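**Ticket 90 - Gray tabletop, cloudy patches and a sticky feel**
Project: Bokitdale shared workroom
Opened by: Xiuying Zeng
Status: open, waiting on one more week of use

**Problem**

The big light gray table has been driving me up the wall since we moved in. You wipe it, it looks great, and then a cloudy film comes up in patches the size of a dinner plate. Paper sticks to it. If you rest your forearm there for a minute it sort of peels off. Three people have told me the top is worn out and should be swapped. I love this table and would like to prove them wrong!

**What I tried first**

- Warm water and a cotton cloth. Film moved, didn't leave.
- Dish soap, a good squirt in a bucket. Looked better for an hour, then worse than before.
- Kolto spray, the stuff that was already under the sink. Lovely shine, very sticky.
- White vinegar, one part to four of water, on a test corner. First real change. The cloth came away gray and the corner felt smooth.

So my guess is buildup: months of spray and soap, each coat sitting on the last one.

**Log**

9:10 am - Cleared everything off and swept the crumbs. Mixed the vinegar and water.

9:25 am - Worked in strips, front to back, 14 strips in all. Wipe, wait a minute, wipe again with plain water, dry with a towel. The drying matters a lot. I skipped it on strip two and had to go back.

10:40 am - One stubborn ring near the left end, probably from a plant pot. A paste of baking soda and water, left on for 7 minutes, took most of it. I can still find it with a fingertip if I hunt for it.

11:30 am - Went through 18 cloths. I had no idea there was that much gunk on one table. So satisfying, though!

1:15 pm - Put the off-white tub back at the left end and kept the rest bare for now. Laid a sheet of printer paper down, pressed on it, picked it up. No sticking.
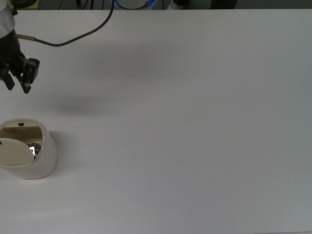

Ilse Strobel: Great work, and please go easy on the vinegar from here on. We had the same film on the Reinholz tables and I kept scrubbing them with it every day, which left them a bit dull. Plain water and a dry towel is plenty for daily use. Also, did you check the underside of the front edge? Ours had a line of old spray down there, and it kept creeping back up onto the top.

**Follow-up**

Checked, and yes, there's a tacky line under the front edge, over a foot long. Cleaned it the same way. Thank you, Ilse, I would never have looked there!

**Still to do**

- Move the Kolto spray to the window shelf so it stays off the table.
- Ask Zurkari whether their felt pads come in a thinner size - the ones I have make the tub wobble.
- Repeat the paper test after a week and close the ticket if it lifts clean.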